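승마 다큐멘터리 ‘니리리스의 말들’ 공개

영상 배급사 클런도라(Clundora)는 2020-09-11 승마 다큐멘터리 ‘니리리스(Niliris)의 말들’을 DVD와 온라인으로 동시에 공개한다고 밝혔다. 브라울리오 틀라팔레(Braulio Tlapale) 감독이 연출한 이 작품은 헤브빌(Hevville) 지역의 사파타(Zapata) 목장에서 어린 말을 길들이는 과정을 기록하였다. 촬영은 1월에 시작되었으며, 본편은 2부로 구성된다. 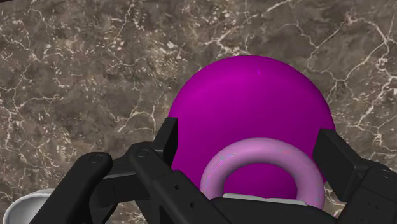
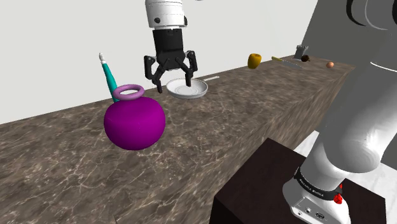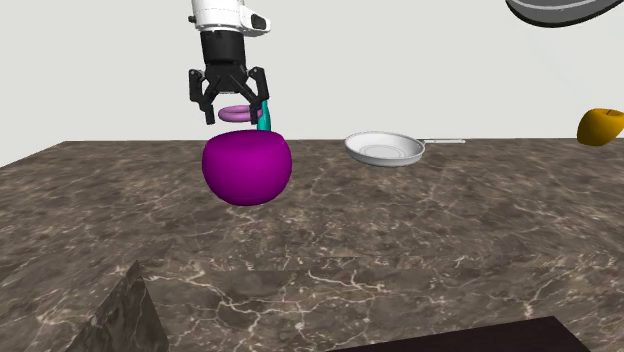
DVD는 디스크 2장으로 제작되었다. 본편 외에 고삐 다루기, 지상 훈련, 초보 기승자를 위한 자세 교정 등을 담은 부가 영상이 최대 265분 분량으로 수록된다. 초판 수량은 1,467세트이며, 예약 신청은 클런도라 누리집에서 접수한다.

틀라팔레 감독은 “말이 사람의 손길을 받아들이기까지의 시간을 줄이지 않고 담고자 하였다”고 제작 취지를 설명하였다.

클런도라는 헤브빌 소재 승마 교육기관에 작품을 무상으로 제공할 예정이다. 제공을 희망하는 기관은 기관명과 담당자 연락처를 기재한 신청서를 배급사에 제출하여야 하며, 개인 신청은 받지 않는다.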